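Workshop Tips: Before You Rent the Hand-Held Grippers

Dodgate rents the Drelleo pair, one gripper for each hand, at $120 for 3 days. You do the chore, the grippers record it, and a robot arm is supposed to learn it later. I took a set home in October to teach good manners to a soap dish.

Start with something that has ridges. A plastic dish gives the fingers an edge to find. Small round things are for day two, when you have stopped swearing.

Lay the work on a plain white board, and run each cable back along your sleeve before you pick anything up. Long sleeves help, within reason.

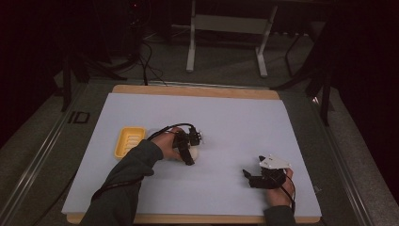
Vandana Saxena writes that she taped her cables at the elbow and got through 30 runs without a snag, but her wrists gave out well before the battery did. She'd like a lighter left one.

So would I. Take a break every 4 runs, and park the idle hand off to the side with its fingers open — it will want to help, and it shouldn't.

Worth the money? For a weekend, yes. My soap has never been so carefully handled, or so slowly.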